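Sourdough again, sorry

Quick one as I've got a tray in the oven and the timer is my only friend tonight. Back on the bread. Four weeks off in August because of the heat and the starter sulked, properly sulked, grey water on top and a smell like nail varnish. Fed it twice a day. Came round in the end.

So, where I've got to.

Flour first. Was using the Ollum strong white, 500 grams a loaf, and it was fine, nothing wrong with it. Then the shop on the corner stopped doing it and I had to buy Skandinus, which costs more and drinks more water. Same recipe, totally different dough. Stiff as a boot. I was on 300 grams of water for years and it just laughed at me, had to keep wetting my hands and working more in. No idea how much went in the end, didn't weigh it, told myself I would. Didn't.

Next loaf I did weigh it but forgot the salt. If you've never eaten bread with no salt in it, don't. Even toasted. Even with marmite.

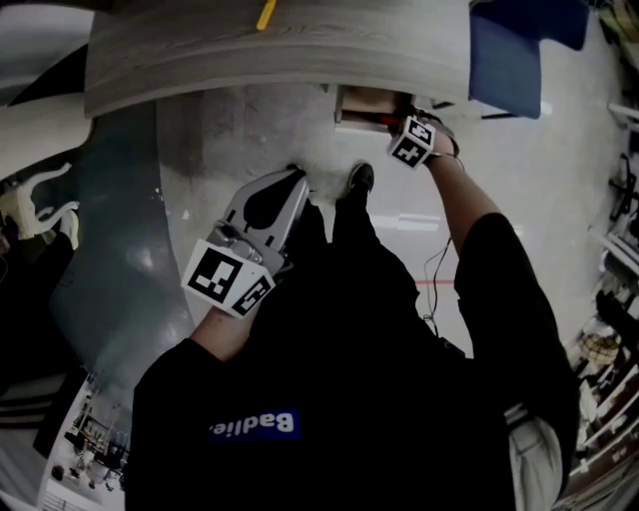 Third go was better. Left it on the side overnight with a plate on top, kitchen was cold by morning, and it had hardly moved when I came down at six. Went to work in a mood. Came home and it had climbed out of the bowl and was sort of resting on the worktop. Scraped it back in, shaped it anyway, baked it anyway. Flat but the taste was lovely, proper sour, the sort you want soup with.

Shaping is where I fall down. I've watched the videos, everyone has these lovely calm hands and the dough just tucks itself under. Mine sticks to the scraper, then the board, then my sleeve. More flour, then it won't seal. Less flour, back to the sleeve. My sister bought me a proofing basket from Hidenier for my birthday and the first loaf welded itself to it, had to pick bits out with a skewer. Rice flour is the answer apparantly. Have bought rice flour. Have not opened it.

Oven next. It lies. The dial says 280 and goes no higher, and I'd swear it's nowhere near. Got one of those little hanging thermometers and then couldn't read it through the glass, so that was money well spent. Preheating the pot for 60 minutes does help, the crust came up dark and crackly and made that ticking noise on the rack. Stood there listening to it like an idiot.

And yes I cut it hot. Gummy middle. I know. I do it every time.

Thinking of trying a rye one next, or half rye, becuase there's a bag at the back of the cupboard I bought for a cake that never happened. Might need using before it walks out by itself. If anyone has a rye recipe that doesn't need a tin, shout, I've only got the pot.

Right, timer. Back later with the verdict.

Later: bit pale underneath. Ate half. 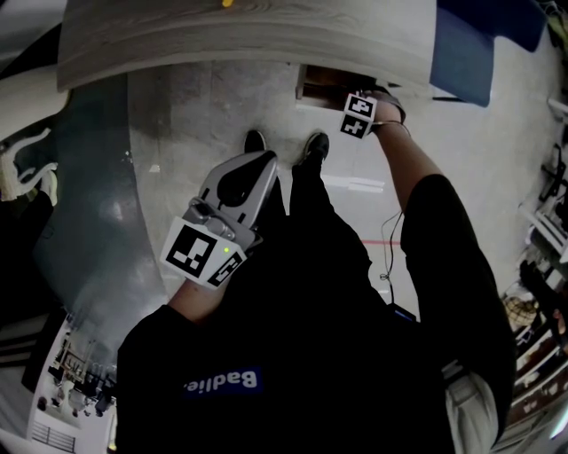

Cường Đỗ: Pale underneath is nearly always the pot sitting too high up. Drop it a shelf and take the lid off sooner, I had the same trouble for months. Half rye will be fine without a tin but keep it small and don't expect it to hold its shape much. And leave it till the next day before you cut it, rye is far worse than white for the gummy thing!

Ninh: Open the rice flour.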